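4.2 The floor under the tables

We came to the workrooms at Landard and Jidach expecting to write mostly about shelving, and a fair part of our first visit in June went into measuring shelves (the results are in Section 3, for readers who share our fondness for them). What the people who worked there wanted to talk about, though, was the floor. Almost everyone we spoke with had a story about something that had gone under a table for the afternoon and was still there the following winter, and they told these stories with a good deal of affection, even when the missing thing had been needed rather badly at the time.

Of the 2114 items entered in the Landard room log, 68 were given a location that mentioned a table, and the wording of those entries is lovely in its variety: "under the green one", "box by the table leg, window side", "ask whoever sits nearest". None of them used the shelf codes, although the codes were posted on the wall in large and rather cheerful lettering. We kept these phrases just as they were written, having learned from the earlier Torres survey how much colour is lost when such labels are tidied into categories too soon.

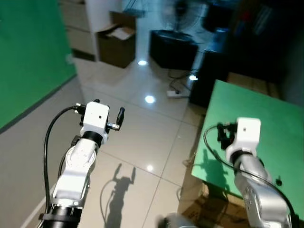
Figure 4. Table with a bright green top at Landard; cardboard boxes are stacked on the floor beneath and in front of it.

It would be easy to look at an arrangement like the one in Figure 4 and call it clutter, and a few of our respondents did use that word about their own rooms, usually while laughing. We would ask the reader to be a little more patient with it. A stack of cardboard on the floor is within reach of a person standing at the table, it costs nothing to start, and it can be pushed along with a foot when both hands are full. The trouble comes with light. The area below a tabletop is dimmer than the surface above it, and our respondents told us again and again that they could find the right stack quite happily but could not read what was written on the boxes without crouching down or dragging them out.

At Jidach the habit had taken a slightly different form. Boxes were meant to be labelled on the side facing the room, and for the most part they were, but every time a box was opened and put back it had an even chance of going in the wrong way round. One respondent had given up on labels altogether and went by the torn flaps, which she knew as well as the spines of her own books at home. We return to her method in Section 5, where it is set beside the Nindlow labelling scheme.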